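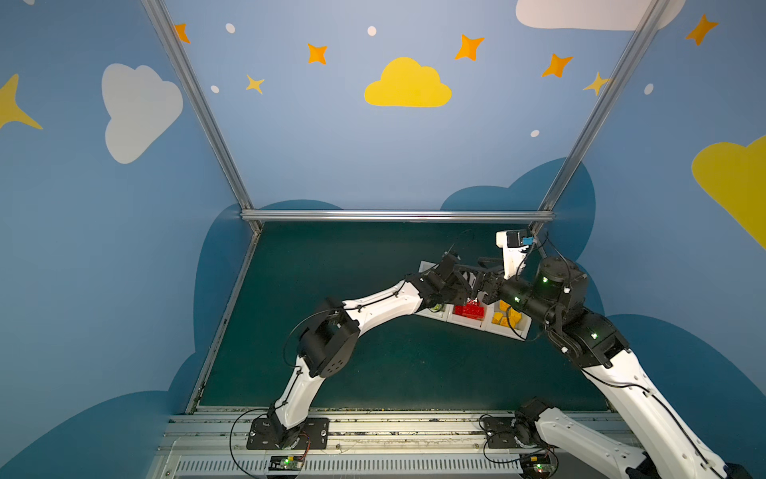

Casen Pokier, kit de dos brazos – reseña rápida

Publicado el 2023-10-09

Tres semanas con el kit y ya tengo opinión, así que la suelto antes de que se me olvide. Lo compramos en Hutsuliak, 2093 euros con la cabina incluida. Envío aparte, ojo.

Montaje: una tarde larga. Las bases van atornilladas al raíl de aluminio y ahí bien, firme, nada baila. El manual flojo, traducido a medias, dos pasos cambiados de orden. Los cables negros van por fuera del brazo, con clips. Práctico para cambiar uno, pero enganchan si el codo se dobla mucho. Yo puse bridas y listo.

Lo uso para clasificar bloques de juguete por color, rojos a un lado, amarillos al otro, bandeja blanca con compartimentos. De 700 intentos con los rojos falló 92. No es para tirar cohetes. Con los dos brazos trabajando encima de la bandeja a la vez hay que bajar la velocidad, las pinzas se quedan casi tocandose.

La cámara va en un soporte en L encima del brazo. Buena idea, pero pesa y hay que recalibrar mas de lo que dicen. Los LED verdes se ven bien desde la silla, eso se agradece.

Las placas de delante quedan al aire. Con críos cerca yo les pondría una tapa – la venden suelta, claro. La cabina con nubes y estrellas, a gusto de cada cual. A mi sobrina le encanta.

Soporte: escribí a Ustville por un motor que zumbaba, contestaron en dos días, me mandaron otro. Bien ahí.

Nota: 7 de 10. Si bajan el precio, un 8.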